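So the linen cupboard. I've been putting it off since February and on Friday the door wouldn't shut any more, so that was that. Everything came out onto the bed and I found things I'd forgotten we owned - a tablecloth from my aunt, a single pillowcase with sailboats on it, and 33 face washers. Thirty-three! There are two of us in this house.

I blame the markets. Every time I go I come home with "just one more" because the colour's nice, and then they all go scratchy at the same rate and I can't tell which ones I like. Maricruz came over for a cuppa while I was in the thick of it and sorted them into piles by feel with her eyes shut, which was much faster than my method (holding each one up and sighing). The really thin ones have gone into the rag bag for the car. A stack of decent ones is off to the animal shelter, and the rest are staying.

Then we had the folding argument. I grew up with thirds - long side in, long side in, then over - and Maricruz is a halves person, halves and halves again until you've got a fat little square. I was all ready to be stubborn about it, but our shelves are shallow and her squares do sit better. The thirds kept flopping over the front like tongues. So halves it is for anything small, and I'm keeping thirds for the bath towels, thank you very much.

A couple of things I'd do again. I gave the whole lot a wash with a splash of vinegar and no fabric softener, and they came up heaps fluffier. I also wiped the shelves and left the door open all afternoon before putting anything back, as it had got a bit musty at the bottom.

Colours are still a mess. I'd love a cupboard that's all one shade like you see in magazines, but I'm too fond of the odd ones. The browns and tans are my favourites anyway - they don't show the make-up, and a good loopy terry in that camel sort of colour looks lovely folded up by the basin. Next job is the sheets, and I've got two fitted ones to wrestle with first, so wish me luck!

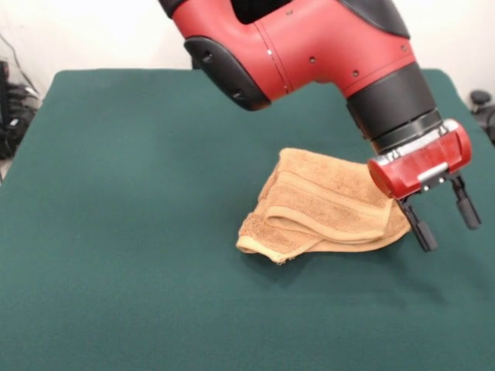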